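Section 4. Choosing and Setting Up Household Chores

This section covers what the Ullar two-arm table unit can be asked to do in a home, how to set up a chore, and where you should still expect to do the work yourself. Read it before you run your first chore. If you have not finished mounting and leveling the arms, go back to Section 3.

4.1 What to expect

Many owners ask us whether the unit can "do the kitchen." It can't. It can do parts of some kitchen jobs, at a table, with items it has been taught. It works more slowly than a person at nearly all of them.

For this release (25/11/2023) we ran 1,415 trials of tabletop clearing in the Jasero simulator, using a mix of boxes, cans, bowls and flat items. The unit finished 802 of them with no help. Most of the others ended with an item left behind or put down in the wrong spot. A smaller share ended in a stop, where the arms froze and waited for a person.

Chores are sorted into three groups in the Zesley app.

Ready: moving single rigid items from one marked spot to another; standing up fallen cans; pushing flat items to the side of the table.

Trial: stacking bowls; handing an item from one arm to the other; sorting by color.

Not supported: folding clothes, washing dishes, cutting food, wiping up spills, anything at a stove, anything involving glass.

Trial chores are hidden until you turn them on under Settings, Chores, Show Trial. We suggest that you leave them off for the first 30 runs.

4.2 Before you start

You will need:
The unit, mounted and powered, with both stop buttons within reach
A clear table surface, matte if possible
The Zesley app, signed in
The items for the chore and nothing you would mind having dropped

CAUTION: Keep children and pets out of the room while the arms are moving. The arms slow down when they meet resistance, but they do not see people.

CAUTION: Do not leave drinks on the table. The base is not sealed against liquid.

4.3 Setting up a clearing chore

1. Place the items on the table at least one hand's width apart. The arms can handle closer spacing, but a gripper coming down beside one item may nudge the next.

2. Open the app and tap New Chore, then Clear Table.

3. Tap Scan. Both arms lift and hold still while the wrist cameras take their pictures. Wait for the tone.

4. Check the item list against the table. If an item is missing, tap Add and touch its place on the screen. If the list shows something that isn't there, swipe it away. Shadows from the arms are the usual cause of false items, and a lamp directly overhead makes them worse.
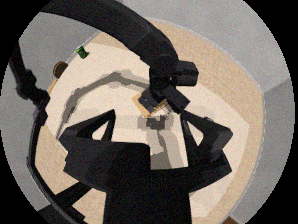

5. Choose a drop zone. Drag the marker to any spot that both arms can reach. The app shades the spots that only one arm can reach, and the chore will take longer if you choose one of these.

6. Assign arms, or leave the setting on Auto. Auto gives each item to the closer arm. When two items are in the middle of the table, one arm waits while the other works. The wait is normal and does not mean the unit has stalled.

7. Tap Rehearse. The chore plays in simulation first, using your scan. Watch it through to the end. A red outline marks any item the unit is unsure about.

8. If the rehearsal looks right, tap Run and keep a hand near a stop button for the first pass.

Note: A clean rehearsal is a good sign but no promise. Simulated items have known weights and never stick to the table. A half-full can or a damp box will behave differently from the one in the rehearsal.

4.4 Items near the rim

The last few inches of the table are the hardest part. The arms are nearly at full stretch there, and an item that slips has nowhere to go but the floor. If you can, move rim items inward before you scan. If you can't, turn on Edge Care in the chore options. With Edge Care on, the gripper first pulls the item toward the middle, lets go, and then picks it up. This adds time to each item.

Round items at the rim should always be moved by hand.

4.5 Flat items

Thin boards, trays and boxes lying flat give the fingers little to hold. The unit tries three grips in this order: across the short side, across the long side, and a push to the table edge. You can skip the push by clearing the box marked Allow Push. Do this if the item is fragile or if the drop zone is on the same side as the edge.

If the item is wider than the fingers can open, the app says so at the scan step. Don't try to get around the message by turning the item on its side unless it can stand steadily.

4.6 If the chore stops

An amber light means that the unit is waiting for you.

1. Press either stop button. Do this even if the arms look still.
2. Take away whatever the gripper is holding. Support the item from below before you tap Release.
3. Look at the message in the app. "Lost item" means the item moved after the scan. "Reach" means an arm can't get to it. "Arm conflict" means the two arms would have met.
4. Fix the cause, then tap Scan again. Don't tap Resume after moving items by hand.

For repeated arm conflicts, raise the Arm Spacing setting by one step. If the problem continues at the highest setting, the mounting distance is probably wrong; measure it again. The bases must be 1,395 mm apart, center to center, when used with the Dobson wide rail. Other rails have their own figures, printed on the inside of the rail cover.

4.7 Keeping track of results

The app keeps a record of each run under History. Mark every run as Finished, Partly Finished or Stopped when you are asked to. Your marks stay on your own unit unless sharing is turned on, and the unit uses them to decide which grip to try first with each item.

Bowl stacking was moved from Not Supported to Trial in the September update. Owners with earlier software will not see it in the list. To update, go to Section 8.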